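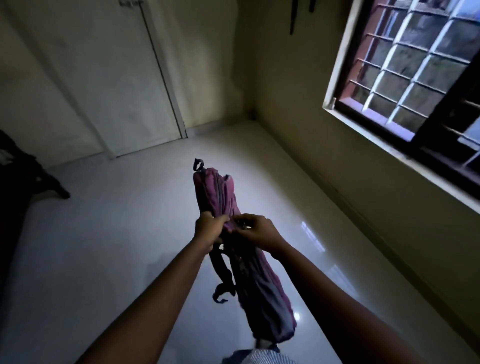 May, after lunch

Bag day again. I said last time I'd write these up while I still had thread on my sleeves, so I'm doing it now with a cup of tea going cold next to the machine.

The pile from the Tunstall drop-off is sorted. 43 bags came in, and 39 of them are worth working on. The other four are in the rag box, mostly because the lining had gone to crumbs and I was picking it off my hands for ages (the sticky kind, you all know it, it gets everywhere). I kept the zippers and the buckles off those before they went in. Buckles are in the blue tin, zippers are in the drawer under the cutting table, longest at the back. Please put them back that way!

The soft bags are the slow ones. A stiff backpack holds itself up while you work on it, but the unstructured ones just fold over on themselves and the zipper goes wherever it likes. I tried three ways of doing it this morning. Flat on the table was hopeless, the fabric bunches under the slider and then you're pulling against your own bunching. Stuffed with a towel was better, but then you can't get a finger in behind the teeth. What I liked best was holding the bag up in the air by the upper part with one hand and letting it hang, then working the pull with the other. The weight of the bag keeps the track fairly straight and you can feel right away where it catches. My shoulders complained after a while, so do it in short goes.

Notes on stuck zippers, for whoever takes over the next batch:

Look for fabric in the slider first. It was fabric more often than it was a bad tooth. Ease it out sideways, don't yank down. I yanked one down and now it needs a whole new slider, so that's on me.

Pencil on the teeth still works fine for metal. For the plastic coil ones I used the Cunine wax stick, a tiny bit, and wiped it off after. Too much and it picks up lint like you wouldn't believe. The stick is nearly finished, somebody put it on the list please.

If the little tab on the pull is bent or missing, loop a bit of cord through and move on. No need to be fancy about it.

Straps: I went round and tugged every one of them hard. 13 had loose stitching where the strap meets the bag, and those are in the crate by the window with a clothespin on each. The Nandex thread is holding up better than I expected, I redid a shoulder strap with it back in the winter and that bag is still going. Box stitch with a cross through it, same as always. For the thin grab loops on top I only do two rows of straight stitch, because the box makes them so stiff they won't fold down.

Washing: cold, inside out, zipped shut, not too many in together. The dark purple and plum ones go on their own, I'm not having another gray-pink load of towels. Faded is fine, by the way. I had a long think about whether to redye the worn ones and decided I really don't want to. It's about 80 minutes of standing over a pot and the creases show anyway.

Still to do: the lining on the big green duffel, find out if Givinora wants the bags with the long straps tied up or tucked inside (I tied them last time and got no complaints), and sweep under the machine. There's a dropped needle down there somewhere, so shoes on until I find it.

Stopping here. The bobbin's run out and I've got eleven more pulls to check before I pack up.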